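Workplace Basics, unit 6 notes: the table and flat things on it

Zusau Evening Program, room 672. Handout goes with the slides, slides are not complete, neither is this. Bring it to the practical.

Left over from last time: chair height. Feet flat, elbows a bit above the table top. If you can't get both, pick the elbows and find something to put under your feet. Someone asked about standing work. Same rule, measure from the elbow down, and go lower if you have to lean over what you're doing. Reading is fine higher up. Pressing, wiping, lining things up, lower.

1. The table top

White, wood look, dark. Mostly taste but not only. White shows crumbs, pen marks, hair, little screws. Good for sorting and checking. Bad under a strong lamp, you get glare and tired eyes by the end of the shift. Dark hides dirt and also hides your black cable ties. Light matte gray is the compromise most offices end up with. For the practical we use white.

Depth matters more than length. Deep table = things drift to the back and stay there. Try it at home, see what lives at the back of your desk.

Cable hole (the grommet, the round thing set in the top): know where yours is before you lay anything down. Don't park a flat item across it, one edge rocks on the rim if the rim stands up at all. Pens roll to it. Paper clips go in it. If there is a cover, keep the cover on when no cable is going through. If the cover is lost ask at the desk, there's a box of them from Estberg, two sizes, the smaller ones fit our tables.

2. Flat items, what we mean

Anything much wider than it is thick. Tablets, thin cases, folders, trays, cutting mats, picture frames without the glass. Different stuff but same trouble: they lie flush and there's no edge to get hold of. People claw at them with a nail, or drag them to the table edge and let them tip over into the hand. Dragging is ok for a folder. Not ok for anything with a screen or a coated back, one grain of sand under there and you've drawn a line across it.

Rounded corners are harder to hold than square ones, the fingers slide along. So hold on the straight part of the side, near the corner but not on it.

3. Two-point hold

The main thing today. One contact on each side of the item, opposite each other or nearly. Corner to corner (diagonal) works well for turning. Side to side for lifting.

- clear a space bigger than the item, remember it needs more room turned diagonal than it does straight
- contacts first, THEN press, then move
- press inward, only as hard as it takes
- turn slowly, keep it low, most of it stays on the table
- stop, let go one side, then the other

Common mistakes: both contacts on the same half so the far corner drops. Pressing down when you mean to press in. Looking at your hands and forgeting the far edge. Elbows out wide, bumps the neighbor.

Do not bend it. Obvious, but a long thin thing held at opposite corners wants to bow in the middle and you feel that before you see it. If you feel it, put it down.

4. Clear the table, how clear is clear

Old Cleltar sheet says "remove all items from the work surface." Nobody does that and I'm not going to ask you to. What I want:

- nothing under the item
- nothing in the path it will take
- one pen, to the side, same side every time
- drinks on the floor or the shelf, no exceptions in this room

Why a red pen: you mark faults in red, everything else on the form is black print, the person after you finds it quicker. Cap on or point in when you put it down. Also pens lying diagonal get swept up by a sleeve. Lay it parallel to the table edge if you can remember to.

Sleeves. Long sleeves fine, push the cuffs up if they hang. Straps, lanyards, bag handles: tighten them or tuck them in, you lean forward and they swing out ahead of you. Hair the same.

5. Table sizes, since it came up

The long ones along the wall are 1,310 mm. Two people can work at one if neither of them is turning anything bigger than a folder. Otherwise one person. Quezada makes an extension leaf, we have a single one, it wobbles, don't put screens on it.

6. Practical

Pairs. One works, one watches and marks the sheet. Swap halfway.

a. Item lying straight in front of you. Turn it until one corner points at you. Hold it there, count of five.
b. Turn it back to straight. Partner checks against the table edge by eye, no ruler.
c. Slide it a hand's width left without the far edge lifting.
d. Same as (a) but with your weaker side leading. Everyone hates this one, do it anyway.
e. Wipe down, front to back, dry cloth last.

Watchers: note the elbows, note whether the near corner or the far one moves first, note anything that touched the pen. Short words. I have to read all of these.
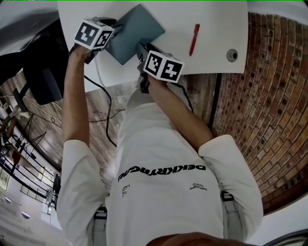 Sheets in the tray by the door when you're done, names on the back. Part (d) again next time, with the thicker items, and read section 3 before you come in.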